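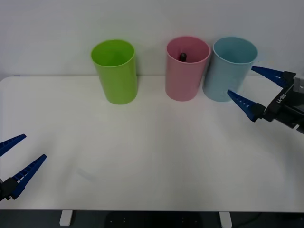

Zuweira Wumbei

1/ Switched the kids' table over to plastic cups for good. I gave the last of the small glasses to my sister. One color per kid, same color every day.

2/ Green is the oldest, pink is the middle one, blue is the baby. They picked in February and I haven't let anyone trade.

3/ They get rinsed after lunch and washed properly at night. That took us from 28 cups a week in the dishwasher to almost none.

4/ Things do end up in them - crayons, bottle caps, a sock once. I tip each one out before I pour.

5/ If you're buying, get a tapered shape. Ours stack, so all of them fit on the shelf over the sink. Straight ones get stuck together and you end up running hot water over them.

6/ Still looking for a lid that fits the blue one. Tried 4 so far. Will post if I find it.

133 likes 5 replies Share

Home Posts Replies Media

Contact | © 2026 Zuweira Wumbei | Back to top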